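Bedding and Towel FAQ
Clinley Furnished Rentals

Answers to the questions guests send us most often about sheets, towels, cushions and changeovers. If yours isn't covered, use the contact form and include your apartment name.

What is on the bed when I arrive?
Every bed is made up with a fitted sheet, a comforter in a washable cover and pillows in clean cases. The Rolness apartments have double beds and the Stoyanova studios have singles. Decorative cushions are extra and vary from room to room.

How many towels do I get?
One bath towel and one hand towel per guest, plus a bath mat. Stays longer than 5 nights get a second set, left on the closet shelf. Pool and beach towels aren't included.

Are the sheets cotton?
Yes. All flat and fitted sheets are 100 percent cotton. The comforter covers are a cotton and polyester mix, so they feel a little smoother.

Can I get a different pillow?
We keep firm and soft pillows at the Stireck office. Ask before 4 p.m. and we can usually bring one over the same evening. There is no charge.

I have allergies. Is there any down in the bedding?
No. Pillows and comforters are all synthetic fill. We wash with an unscented detergent and don't use fabric softener on anything.

How often is the bedding changed?
Between guests, always. During a longer stay we change sheets and towels once a week. You can ask for an extra change for $20, which covers one bed and one set of towels.

Can I wash the bedding myself?
You can, if your apartment has a washer. Use warm water for sheets and towels, and wash the colored towels apart from the white sheets. Tumble dry on medium. A full load of towels takes around 90 minutes to dry, longer if the lint filter hasn't been cleaned. Please don't put the comforter in the machine. It's too big for the drum.

What should I do with the bedding when I check out?
Very little. You don't need to strip the bed. Take the comforter cover off only if something has been spilled on it. Used towels can go in the bathtub or on the shower floor.

Can I leave towels on the bed?
Dry ones, yes. Damp towels should be hung on the bathroom rail, as the moisture goes through the sheet and into the mattress pad. Dark colors can also leave a mark on a white sheet if they sit there overnight. Before you pack, check the bed for small things of your own caught up in the fabric. Socks and phone chargers are what we mail back most. 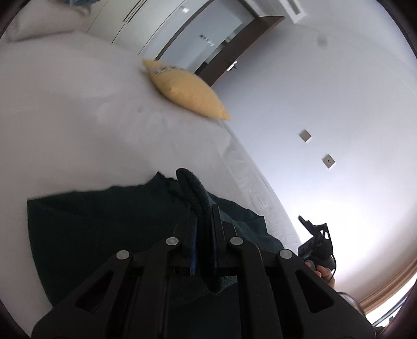 Dark green fabric on a white sheet, with the pillow and yellow cushion farther up the bed.

Do the decorative cushions get washed?
The covers are washed once a month and spot cleaned in between. If you'd prefer not to have them on the bed, put them on the top shelf of the closet.

I stained a sheet. Will I be charged?
Not for ordinary stains. Tell us what it was and leave the sheet out where we'll see it. Please don't use bleach. We charge for replacement only when something is torn, burned or missing.

Can I borrow a towel for the day after checkout?
Sorry, no. All towels are counted and collected when the room is cleaned.

Is there a crib sheet?
Yes, two come with every crib. Cribs need to be requested when you book, and in May and through the summer they run out early.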